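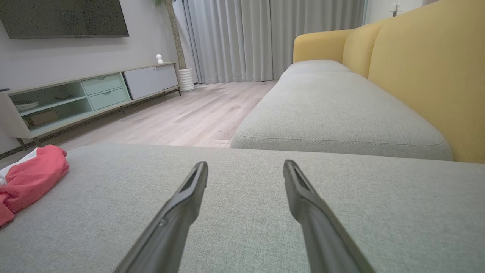
长途自驾回来，车里那股味道和一地饼干渣怎么收拾

我们家每年夏天都要开车去一趟Cellatby，单程将近700公里，中途在Skasside的服务区吃顿热的，再接着赶路。孩子小的时候，后排简直就是半个客厅加半个厨房，玩的、吃的、睡的全在上头。等到了家，人是高高兴兴的，车门一开，唉，那个味道，您要是也带孩子跑过长途，一定懂我在说什么。

这些年攒下来一些收拾车的土办法，都是用家里现成的东西，有几条是跟老一辈学的，有几条是自己吃了亏才记住的，慢慢写给大家看看。

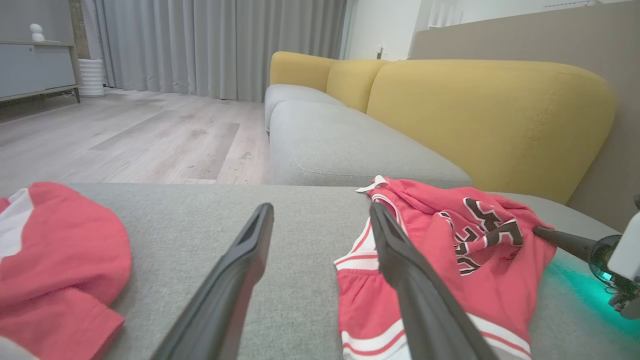

阅读时间：4分钟
发布于2019年6月13日

先把车腾空，别急着吸尘

我以前性子急，车一停好就拖着吸尘器下去了，结果吸进去过一枚硬币、一只耳环，还有孩子的拼图。现在我都是先拿两个大袋子，一个装垃圾，一个装要拿回屋里的，把门兜、座椅背后的网袋、后备厢的角落都掏一遍。座椅和靠背之间那条缝一定要伸手进去摸，最好把前排座椅往前推到底摸一次，再往后推到底摸一次，回回都有收获。

脚垫拿出来，翻过来拍。布面的脚垫挂在栏杆上用旧衣架打，比在地上抖干净得多。橡胶的拿水管冲，一点洗洁精，刷子顺着纹路走，然后立着晾。千万等它干透再放回去，哪怕要晾过夜。我有一年图省事，潮着就铺上了，过了一个星期，整个车里都是雨后旧地下室的味儿，后悔得不行！

饼干渣和沙子

吸尘器的扁嘴伸不进滑轨，可以在扁嘴上套一截卫生纸的纸芯，用胶带缠紧，前头捏扁，什么地方都能钻。沙子藏在绒面里吸不出来的时候，一只手拿硬毛刷子轻轻敲，另一只手跟着吸，沙子会自己跳起来。空调出风口用旧的化妆刷扫，那种毛又软又密的，比专门买的还好使。

座椅上的奶渍和果汁

奶渍要用凉水，别用热水，热水一烫就更难弄了。干净的白布蘸凉水，拧到不滴，从外圈往里按，别来回搓。按完撒一层小苏打，放上一晚，第二天吸掉。果汁印子的话，白醋兑水，一份醋两份水，先在座椅底下看不见的地方试一小块，等它干了看看掉不掉色。皮座椅就不要用这个办法了，温布擦一擦，再用干布收一遍就好。

巧克力化在座椅上倒是不用慌，拿冰袋隔着塑料袋敷硬了，用勺子背一点一点刮下来，剩下的印子再擦。口香糖也是这么办。

味道

很多人喜欢挂香片，我们家试过，闻着像水果店里点了蚊香，孩子还晕车。后来就改成用浅口的小碗装小苏打，前后脚垫上各放一碗，关着窗过一夜。咖啡渣也行，不过得晒干了再放，湿的会长毛，这个我也干过。第二天早上把四个门全打开，吹上半个钟头。

要是味道还散不掉，去看看备胎坑。那年2月我们从Nigatu回来，路上冷，开了7个小时的暖风，回家以后车里总有一股酸味，怎么擦都没用。最后把后备厢的底板掀起来，坑里躺着一小盒洒了的酸奶，也不知道是怎么钻进去的。

下次出门前可以先做的

后排座椅上铺一条旧床单，四个角塞进缝里，到了休息站拎起来一抖就完事。门兜里垫一只硅胶的蛋糕杯，硬币和糖纸都落在里面，脏了拿回厨房洗。垃圾桶用装麦片的带盖塑料盒，套上袋子，夹在座椅中间不会倒。零食尽量带切好的黄瓜条和不掉渣的馒头片，酥皮点心留着到了Cundier住下再吃，您信我这一句。

换洗的衣服另外装一个拉链袋，放在后排伸手够得着的地方，别压在后备厢最底下。穿脏的打湿的也有袋子装，回家直接倒进洗衣机。湿毛巾一定当天拿出来，闷在车里一晚上，您前面那些小苏打就算白放了。

车窗内侧的小手印我一般留到最后擦，旧报纸蘸一点兑了水的白醋，擦完再用干报纸打一遍圈。有时候擦到后排那一块，也会故意留上几天。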